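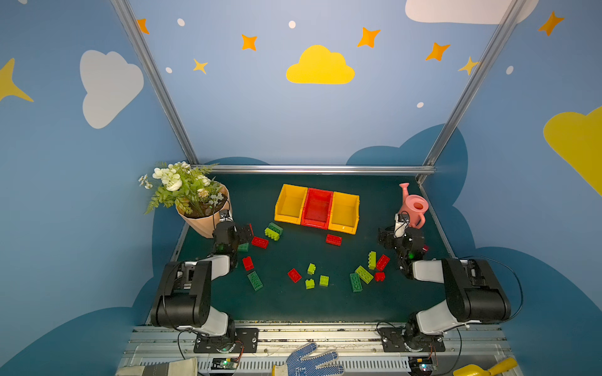
3.2 Sorting surface and bins

Open bins were used for all the tabletop sorts. Lids were tried in December at the Skirby site and dropped, too much time went into lifting them and the sorting itself got lost. Bins go toward the back of the table, side by side, bricks in front. That leaves the front of the surface for the bricks, spread out any old way. We did not rule lines on the tabletop.

The layout in Figure 1 is the one we call red-middle: a red bin with a yellow bin on each side of it. Bricks are red and green only. So the red bin has an obvious partner and the greens have none, they must go in a yellow bin, and which of the two is left open. This is the point of the layout. In the earlier Bredham layout every brick color had a bin to match and the sort was over fast with little to look at. Kobe Michiels coded those sessions and found hardly any pauses worth coding.

Greens are mixed on purpose, dark green and lime. The rule card says "green" and stops there. With two yellow bins available a sorter may split the shades, dark in one, lime in the other, or put all greens in the nearer bin, or use both bins with no rule we can see. We call these shade split, near bin and mixed. Coding was done from the end state plus the order of placement. Brick length was not part of the rule but was noted, as long bricks tend to get left till last (see 4.1).

Figure 1. Red-middle layout, before sorting. Three open bins at the back, red and green bricks loose on the dark green top, potted plant at back left, pink watering can at back right.

Surface color. The top is dark green, which is a problem for the dark green bricks and we knew that going in. Lime and red show up well against it, dark green less so. Ecaterina Lazăr argued for a plain white cover. Kept the green in the end, partly for continuity with the Gosier set and partly becuase a low-contrast brick is what people meet at home on a rug. Missed bricks were counted separately from misplaced ones.

Stacked bricks. Some bricks start out on top of others. No attempt was made to seperate them first. A dark green on a lime is one pick or two depending on the sorter, and under shade split it has to be two. If a pair went into a bin still together we coded it as one placement and wrote down both shades. Leaning and tilted bricks were left as they fell.

Non-target items. The plant and the watering can stay at the back corners through every sort. Neither is mentioned on the rule card. They belong to the garden theme carried over from Mwakalinga, along with the light blue walls with the clouds and stars, and removing them would have meant a fresh baseline. The plant is artificial, its leaves spill over the pot toward the wall, so a brick close to it is slightly harder to get at than one out in the open. Moving either item was coded as a disturbance, whatever the reason. Knocking a bin, same code.

Reset. Bins emptied, bricks dropped from low down over the table, no hand arranging after. Bricks off the edge go back on wherever. Drahomíra Dvořáček did the resets at Skirby and Emanuel Lazăr at Bredham, we checked for a difference in spread between the two and saw none worth reporting. Start photos kept for all layouts.

Agreement. 9 sorts were coded twice, by Michiels and Tincuța Sârbu. They differed on 2, both times over near bin versus mixed, where the last few greens went to the far yellow bin. Settled as mixed. Shade split gave no trouble.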